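Drerthorpe Residents' Help Pages
Household and Furniture

Cleaning and keeping a plastic folding table indoors

Lilibeth Padilla
Drerthorpe, member for 5 years

I would be grateful for advice concerning a square folding table with a light blue-gray plastic top and a white metal folding leg frame. It was purchased for outdoor meals and now stands in the living room, on tile, in front of the sofa. The top has brownish smudges and scratches on the left side, and a thin line that resembles pencil. Dish soap has made no difference. I also wish to know whether the small disc in the middle, presumably a cap for the center hole, should remain in place.
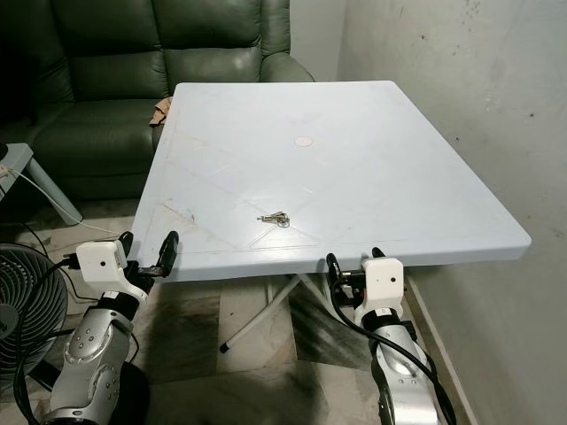 Posted by Lilibeth Padilla | January | Replies: 3

I would prefer not to paint the top or cover it with a cloth. The table is folded away most evenings.

Faith Owino

Please begin with a paste of baking soda and water. Leave it on the smudges for 15 minutes, then wipe with a soft cloth and rinse. A white eraser should be tried on the line first. Scouring pads are not recommended – they dull the plastic and the dirt returns sooner. Scratches will remain.

The cap may stay in unless you use an umbrella. Do remove it once in a while and clean the rim.

Atif Jatoi

Ours is 11 years old and looks much worse. I would leave it.

Nokuthula Joubert

I agree with the first reply regarding the paste. I would add that keys are best kept in a dish, as they mark this kind of top. Kindly check the rubber foot caps as well. A worn cap allows the metal to scrape the tile, and replacements are sold at most hardware stores. Measure the tube before ordering.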